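Soup maker Kornano opens shop and takeaway counter

Kornano, the soup and chutney maker that has supplied cafés and farm shops in the area for six years, has opened a shop of its own next to its kitchen on the old creamery site.

The shop sells chilled soups by the pint, chutneys, oatcakes and bread from the Plullia bakery. A takeaway counter at the back serves two hot soups a day, with a cheese scone if you want one. Filled rolls will be added in June.

Khadija Ouali, who started the business from her home kitchen, said regular customers had been asking for a shop for a long time.

"People kept knocking on the kitchen door for a jar of something," she said. "We were selling to them out of the store cupboard."

The counter is run by Donnie Pringle, previously head cook at the Dumitrescu hotel. His smoked haddock soup sold out on both of the first two days, and 146 tubs of lentil went over the opening weekend.

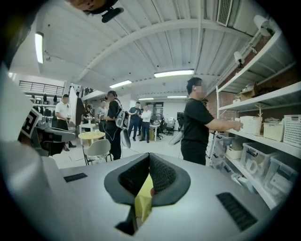 Opening hours and prices

The shop opened on 14th February and trades from 9am to 5pm, Tuesday to Saturday. Hot soup is served from 11.30am until it runs out. A small tub costs £3.80 and a large one £5.20 — bread is extra.

Kornano made 3,936 jars of chutney last year, most of them sold through other shops. Ms Ouali said those orders would carry on as before.

Parking is free behind the building, with the entrance on the bakery side.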